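Ticket: Viola 2 part printing with wrong transposition / missing cues
Opened by: Lensa Demissie, music prep, Muminlow
Status: open, waiting on orchestrator

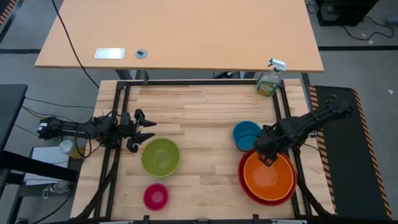 Full score is fine on screen. Extracted parts are not. Bass clarinet comes out at concert pitch from bar 76 on, viola 2 loses every cue after the key change. Everything before 76 looks right. Session is March 2019 and I need clean PDFs to the printer before then.

Tried so far:
- re-extracted both parts, same result
- turned concert pitch off and on again in the score, no change
- new blank file, pasted bars 1 to 90 in. Bass cl OK, cues still gone
- restarted, obviously

Ibsa Seyoum: Which template? If it's the old Cekport one there's a hidden instrument change sitting on the double bar. Had this on Ayele act two. Select the bar, show hidden, look for a grey text box.

Lensa: Cekport yes. Found it, says "Cl. in C". Deleted. Bass cl now transposes all the way to the end, thank you!! Low E flat in the last system is back where it should be. Cues no change.

Ibsa: cues are probably on layer 4 and the part is set to hide it. Check the layer setings in the part, not the score.

Lensa: Layer 4 was hidden, yes. Showing it brings the cues back but also brings back all of Polyxeni's bowing notes, which can't go to the players.

Polyxeni Stamatopoulos: Sorry, those are mine, put them on 4 in the second draft. Safe to move to layer 3, nothing else lives there in the strings. Please don't delete, I want them for the Pekudlow version in April.

Lensa: moved. Layer 3 hidden in all string parts. Viola 2 now shows cues, no bowings. Rests collapsed into one long multirest under the oboe cue though, had to split by hand. Page turn at the bottom of page 2 is now impossible, up to 30 bars of playing either side. Will re-space tonight.

Hawi Mekonnen: Printer wants one PDF per desk, not per player. Parts on 10x13 as usual. Violas share.

Lensa: ok

Still open: is the oboe cue before the solo meant to be at pitch or down the octave? Score has it both ways in teh two drafts. Yabsira Mersha to confirm, I've left it at pitch for now.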